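Hirnholm Tower Chimes
Recordings and strike times from church and town hall clocks in the Lornitz valley 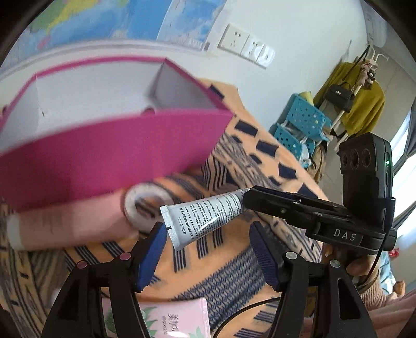 Pink box with a white interior, white tape, and a small EOLGUL tube.

Version 1.2, March 29, 2025

What this is

Hirnholm Tower Chimes is a collection of 1,003 sound recordings of clock bells, with a table of strike times for each one. The recordings come from 46 towers in and near the Lornitz valley. Most are church towers. A few are town halls, and one is a school with a clock turret on the roof.

Only clock strikes are covered: the hour, and the quarters where the clock has them. Service bells, wedding peals and funeral tolling are left out. If a service bell starts in the middle of a clock strike, the recording stays in the set and is marked "overlap" in the notes column.

Files

audio/ holds the recordings as mono WAV files. Each file name starts with the tower code, followed by the session number and the hour.

strikes.csv has one row per strike. The columns are file, strike number, start time in seconds, bell, and confidence.

towers.csv has one row per tower: code, place, building type, number of clock bells, how the clock is driven, and whether it sounds quarters.

notes.csv has one row per recording. Wind, traffic, rain and overlapping bells are listed here, along with the spot where the recorder stood.

The tower codes are three letters. HIR is the old church in Hirnholm and HIT is the town hall across the square. They are easy to mix up and both sound quarters, so check the code before you compare them.

How the recordings were made

All recordings were made from the ground, outdoors, with a small recorder on a tripod. The usual spot was a churchyard path or the far side of the street. At five towers there was a wall or a hedge in the way and the sound is duller. Those are marked "blocked" in the notes.

The recorder was started one minute before the expected strike and left running until the last bell had died away. Some clocks run fast or slow, and a few of the early files begin after the first stroke. They are marked "late start" and should not be used for counting.

No levels were changed after recording. The loud towers are loud and the quiet ones are quiet. A low-cut filter at 80 Hz was applied to every file to take out wind rumble. None of the bells in the set has a hum note that low.

Strike times

Start times were found with Dadness, a short script kept in the tools folder. It looks for a sudden rise in level and writes down the time. Every row was then checked by ear. Where the script and the ear disagreed, the row was corrected by hand and the confidence column says "hand".

Dadness ignores any rise that follows another by less than 500 milliseconds. That works for hour bells. On fast quarters it skips strokes, and these were added by hand. If you run the script on your own recordings, change the gap setting at the top of the file first.

Bell names in the table are plain numbers, with 1 for the highest. They follow pitch and may not match the numbers painted on the frame or used by local ringers.

Known problems

The clock at Pongsiri Mill chapel was stopped for repairs for part of February. It has only four recordings, all at noon.

Two towers use loudspeakers in place of bells. They were kept because people asked for them, and towers.csv gives their drive as "speaker". Leave them out of any work on bell tone.

Night hours are thin. Many towers are silent between ten at night and seven in the morning, and some of those that do strike were not visited after dark.

Use

You may copy, share and change the recordings for any purpose, as long as you name the collection and the version. The script is under the same terms. Please don't present single files as a record of how a tower sounds today, as hammers get adjusted and clocks get replaced.

Changes

1.2 Corrected the code on six files that had HIR and HIT swapped. Added the "blocked" note.
1.1 Added quarters for the Lornitz town hall.
1.0 First release.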